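Light and Timing in Market Photography: Brulholm Harbour Before Opening
Project report, second-year Documentary Photography
Ok-hee Hwang 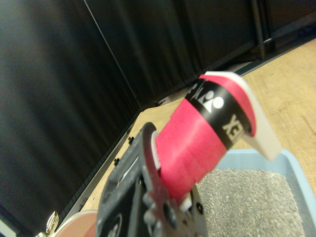 1. Aim

The project tested whether a fixed position gives a more consistent series than walking the site. The subject was the fish market at Brulholm, photographed in October between 05:40 and opening time.

2. Method

Two positions were chosen: the north steps, facing the auction hall, and the corner of Arain Street. A 35 mm lens was used throughout. Shutter speed was held at 1/200 and ISO was allowed to rise as needed. On alternate mornings I walked freely with the same settings. Traders were asked for consent before any close portrait.

3. Results

The full take was 1,300 exposures, of which 180 passed the first edit. Pictures from the steps matched well in tone but repeated the same gestures. The walking series varied more in colour, mainly under the sodium lamps near the Wurnberg ferry shed, and needed longer correction. Faces were sharper in the fixed series. Six frames from Arain Street were rejected for flare.

4. Discussion

Waiting in one place made people less wary of the camera, though this was not measured. The shutter speed was too slow for porters running with trolleys, and 1/320 would have been a better choice. The final prints were made on Jilier matt paper, which darkened the shadows more than the screen proof suggested. A second set is being printed with the shadows lifted by half a stop.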